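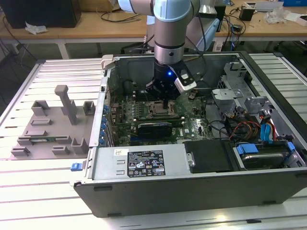

The Andance bench kit above an open desktop tower.

Andance bench kit: first impressions from the trial

Brisusano has put its Andance bench kit on offer to refurbishing shops, and our parts room had one on trial from April. Several members asked for a write-up before the introductory price ends on 29/06/2026.

Andance is sold for light work inside desktop computers. The jobs on the list are pulling and seating memory modules, moving small parts between a computer and a holder plate, and checking sockets before a board is passed on. It isn't meant for laptops, and Brisusano says so on the first page of the quote. Full teardown is also outside the kit. Someone still has to take the side panel off, lay the tower down and clear anything that blocks the way in.

What you get is the arm, a two-finger gripper, a wrist camera, the controller, the software and one printed holder plate. The plate is called Conine and comes in gray. It sits on the table to the left of the computer and has raised posts and small blocks for the parts. You supply the table. We used a slatted aluminum one and had no trouble fixing things down to it.

Setup took Misaki Onishi two days, and most of that was cable work and getting the plate where the arm could reach it. The manual is clear on the arm and thin on the plate. There is one drawing for the plate and it doesn't say which way round it goes. We called the support line, got an answer the same morning, and were told the drawing will be redone. 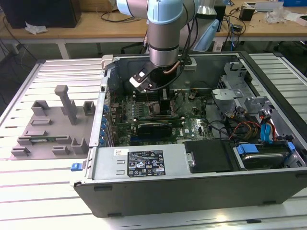
Teaching a new job is done by hand. You move the arm to a point, save it, and go on to the next one. Then you run the whole thing slowly and fix whatever is off. Kumiko Tamura had not used an arm before and had a memory job saved by the end of her first afternoon. She found the menus plain enough, but would like a bigger button for saving a point. She also lost an hour of work once by closing the program without saving. There was no warning.

We kept to one type of tower for the trial, an ordinary desktop with a green board and blue plastic latches. The saved points depend on the tower being in the same spot every time, so we made two stops out of scrap angle and pushed each case up against them. The camera corrects for a small shift. If the case is set down crooked, the program stops and asks for help, and you straighten the case and start the job over.

Over the trial we logged 909 runs. A run means one part moved from one place to another. The log keeps the time of each run and a still from the wrist camera, and you can export it as a table. We asked if the log could carry our own stock numbers. It can, but you have to type them in, as the kit has no barcode reader.

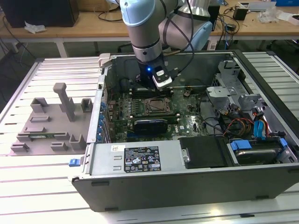
Memory was the job we cared about most. Pulling modules went better than seating them. For seating, the module has to be picked up square, and that comes down to how it was left in the holder. We got into the habit of pressing each one down into its slot on the plate before starting. The arm is slow near the board. You can raise the speed in the settings, but we left it alone.

A person is still faster on a single machine. Where the kit helped was on long batches of the same model, when whoever was on the bench could get on with labeling and wiping down cases at the next table. If your shop sees a different computer every hour, I would not buy it. You would spend the day saving points.

Wires are the main nuisance. Power leads and drive cables don't lie in the same place from one tower to the next, and the software doesn't look for them. Tuck them away from the work area before each run. We used a hook-and-loop strap.

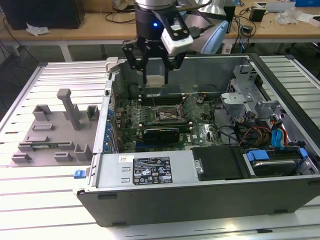

Small parts need more care. The standard fingers are fine for a module but narrow for anything with a rounded edge, and Brisusano sells a softer pair as an extra. We did not try those. The company also prints Conine plates to order if you send measurements, with a wait of three weeks.

The kit costs 3,000 a month on a one-year lease, with the software and phone support included. Delivery is extra. There is no purchase option yet. Training is a half day at your own shop for two people, and more can sit in if you have the space.

Things we have asked Brisusano to change: the plate drawing, the missing save warning, and the length of the controller cable, which was too short to reach the far end of our workbench.

Asuka Fukuda has the full run log and our notes on the settings, and will send both to any member who asks. Questions on the lease terms should go to Brisusano directly.

Noboru Miyazaki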